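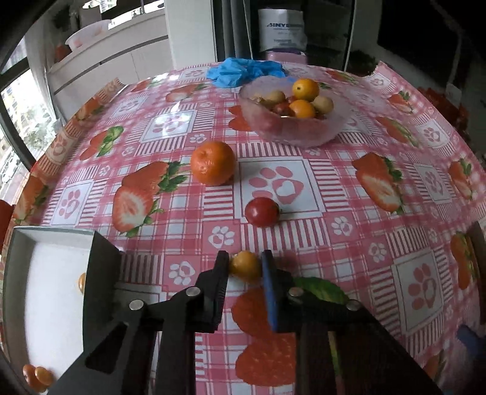 Sorting and Keeping Small Fruit at the Kitchen Table

Cherry tomatoes and mandarins are easy to buy and easy to waste. They come home in bags and nets, go straight into a bowl, and the first anyone knows of a bad one is the smell. Ten minutes at the table when the shopping comes in will save most of them. These are the habits we have settled on after a good many lost tomatoes.

Covering the table

Use a wipe-clean cloth. A glossy printed one is ideal for this kind of job, as juice and grit come off with a damp sponge and there is no washing to do. On a round table, let the cloth hang evenly all the way round. If one side is longer it will creep in that direction every time someone leans on it.

A busy pattern, such as pink and white checks with strawberries and paw prints, is cheerful and hides small stains, but it also hides small fruit. A red tomato on a pink square is easily missed. Run the flat of your hand lightly over the cloth when you think you have finished. If you are buying a new cloth mainly for kitchen jobs, a pale plain one shows up pips, stalks and splits much better.

New cloths of this sort arrive with hard fold lines. Lay the cloth over the table and leave it overnight in a warm room. Do not iron it. A hairdryer on low, kept moving, will help with a stubborn crease. Wipe up tomato juice the same day, especially on white squares, where it leaves a faint orange ring. A little bicarbonate of soda on a wet cloth lifts most rings. We have one by the window side of our table that has never come out.

Tipping out

Do not pour tomatoes on to a bare table. They roll, and a round table has no corner to stop them. Use a shallow tray with a raised rim and tip the bag out low down, with the mouth of the bag touching the tray. A white tray is best for colour. Yellow, orange and red tomatoes all look different against white, and so does mould.

Mandarins can go directly on the cloth. They are heavy enough to stay where they are put, provided the table is level. Ours is not quite level, and a folded beer mat under one leg has been there since May.

Take out any leaves at this point. Leaves hold damp against the skin of the fruit and a soft patch soon forms underneath. A leaf still firmly attached to a mandarin by its stalk can stay on if the fruit will be eaten in a day or two.

What to look for

Pick up every tomato and turn it over. The trouble is nearly always at the stalk end. Check for:

Splits. A dry, healed split is harmless. A fresh one should be eaten today.
Wrinkling. Slightly wrinkled tomatoes are fine for cooking and often sweeter.
Soft spots. Cut one open. If it smells clean, cook it. If it smells sour, bin it.
Mould. Bin the tomato, then wipe and check every one that was touching it.

With mandarins, press gently near the top and the base. A loose, puffy skin only means the fruit is getting on a bit. A soft, wet patch that gives under the thumb means it is finished, and blue or green dust means it should leave the house in a tied bag. Do not shake it over the others on the way.

Pick tomatoes up by the sides, with the tips of the fingers, and do not squeeze to test them. A thumb mark made today will be a brown patch by the end of the week. The same goes for dropping them into a bowl from a height. Lower them in.

Gloves or no gloves

Ordinary sorting needs only clean hands. Disposable gloves are worth having if you are dealing with mould, if you have a cut, or if you are going to peel a lot of citrus, which stings. Take out as many as you need before you begin, so that you are not feeling about in the box with sticky fingers. Keep unused ones well away from the wet end of the table.

Change them after handling anything mouldy. If you keep the same pair on, you only carry the problem to the next fruit. We buy a box of 50, which lasts us a long while. A box of 1000 from a catering supplier looks cheap, but the last ones will be brittle before an ordinary household gets to them.

Choosing a bowl

Glass is a good material for a fruit bowl. It does not take up smells, it can go in very hot water, and even frosted glass lets enough light through to show whether something dark is sitting at the bottom. Wooden bowls look well but hold moisture in the grain, and wicker marks soft skins. If you prefer either, line it with a cloth napkin and change the napkin weekly.

We have used a Bravo glass bowl for years and a Zorar one with a wider base for the last few months. The Zorar is steadier. The Bravo is easier to get into the sink. Either does the job.

Whichever you have, do not fill it above the rim. A mandarin balanced on top always gets knocked off by a sleeve.

Mixing fruit

A mixed bowl looks inviting and is fine for fruit that will be gone in two or three days. Put the heavy pieces in first and the tomatoes last, or give the tomatoes their own side of the bowl. Small tomatoes left at the bottom under mandarins get squashed and forgotten. If some have rolled down there already, it is worth lifting everything out to get at them.

For anything longer than a few days, keep them apart. Mandarins like to be cool and dry with air moving round them. Tomatoes taste best at room temperature, out of direct sun, in one layer. A bowl standing near a large window may be in shade in the morning and full sun by 2 in the afternoon, so look at it more than once before deciding that it is in a good place.

Apples and bananas should be kept in another part of the room altogether. They hurry everything else along.

Using the fridge

Very ripe tomatoes can go in the fridge to hold them for a few days. Bring them out an hour before eating or they taste of nothing much. Mandarins keep for weeks in the salad drawer in a paper bag with the top open. A sealed plastic bag makes them sweat, and one bad one will then spoil the lot.

Line the drawer with a sheet of kitchen paper. Replace it when it feels damp.

Washing

Leave washing until just before eating. Fruit put away wet goes off sooner, and the water always collects at the stalk end where you can't see it.

If you do need to wash a large batch, for a party or for bottling, use a plastic basin on the worktop and keep the sink free for draining. Cold water, a gentle stir with the hand, then lift the tomatoes out. Do not tip the basin, or the grit that has settled goes straight back over them. Spread them on a clean tea towel and roll them about under a second one until dry. Plastic basins pick up a film over time — a drop of washing-up liquid and a soft brush will see to it, but a scouring pad will scratch the surface and make it worse.

Rinse mandarins too if children are going to peel them with their teeth.

Three piles

When everything has been looked over, make three groups. The tray can hold one, the bowl another, and the third goes on a plate by the cooker.

Keep: firm, whole and dry. These go in the bowl or the drawer.
Eat today: fresh splits, very ripe, slightly soft.
Cook: wrinkled, bruised or simply too many.

The cooking pile needs no recipe. Halve the tomatoes, put them cut side up in an oven dish with oil and salt, and leave them in a low oven until they have shrunk and darkened at the edges. They keep for several days in a jar under a layer of oil in the fridge. Tired mandarins can be squeezed, and the juice freezes well in an ice cube tray.

How many to buy

We kept a tally of one large bag from the Rarnetow market. It held 76 tomatoes. We threw away over a dozen by the end of the second week, and every one of those had been at the bottom. Since then we buy half as many, twice as often. The stall there sells loose as well as bagged, and loose is better value if you pick your own.

Clearing up

Gather stalks and leaves first, by hand. If you wipe with them still on the cloth they smear and leave green streaks. Then wipe from the middle of the table outwards with a damp sponge, holding a tray or dustpan under the edge to catch the bits. Dry the cloth with a tea towel, particularly where it bends over the table edge, where the printed surface cracks first if it is left wet.

Look on the floor as well. A cherry tomato will travel a surprising distance, and the usual places are under the radiator and behind the table leg. We use a Ziółkowski long-handled brush for getting under the cabinets, but any brush with a flat head will reach.

Wash the tray and stand it on its side to dry. Trays with a rolled rim hold water underneath, so give it a knock on the draining board before it goes back in the cupboard.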